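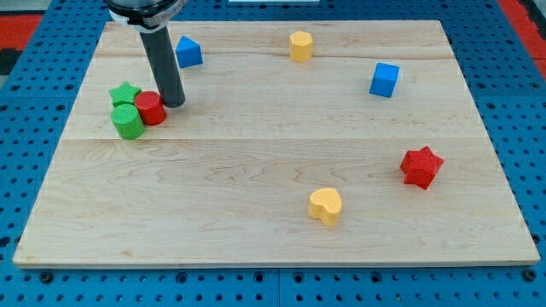
Tablero de madera clara sobre la mesa azul.

Noviembre · por la autora del blog
Lectura de 2 minutos
Archivado en: Vida de parroquia, Salud y cuidados

Llevaba tiempo queriendo contaros lo de las tomas de tensión después de misa, y entre unas cosas y otras se me ha ido pasando el otoño. Empezamos casi sin querer. En el grupo de mayores de la parroquia de Karkska siempre hay un rato de café, y en ese rato se habla de nietos, de goteras y, sobre todo, de pastillas. Una enfermera jubilada que viene a la misa de las diez propuso traer su tensiómetro, lo puso junto a la cafetera y se formó cola (¡y eso que habíamos sacado bizcocho!).

De ahí salió lo demás. Hablamos con el centro de salud de Ravham, que nos queda a 8 kilómetros y al que mucha gente mayor no va porque el autobús de la mañana llega cuando ya han dado casi todos los números. Nos dejaron folletos con letra grande, bendita letra grande, y quedaron en mandar a alguien un domingo al mes para resolver dudas. El primer domingo vinieron 30 personas. Yo había preparado sillas para bastantes menos y acabamos bajando los bancos del coro, que pesan lo suyo.

Lo que más me ha conmovido es ver entrar a gente que no pisa la iglesia desde su boda. También vienen dos familias de la comunidad evangélica de la calle Yurchenko, que ahora se han animado a hacer lo mismo en su local y nos han pedido prestadas las fichas. Encantada, por supuesto; las hice yo una noche con más cariño que ortografía y ya me las han devuelto corregidas.

El dinero viene del mercadillo de verano, donde sacamos 623 euros, y de la asociación Kernov, que pagó el segundo tensiómetro y una báscula. Queda un pellizco para tiras de glucosa, aunque eso lo quiere mirar antes la enfermera con el centro de salud y me parece muy bien.

Si vivís cerca, pasaos. Estamos en el salón de abajo, entrando por el patio, desde las once hasta que se acaba el café. Traed la lista de lo que tomáis apuntada en un papel, y si conocéis a algún vecino que no se atreva a venir solo, traedlo del brazo. Para el mes que viene queremos hablar de la vista y de las revisiones del oído, y todavía me falta encontrar una mesa más.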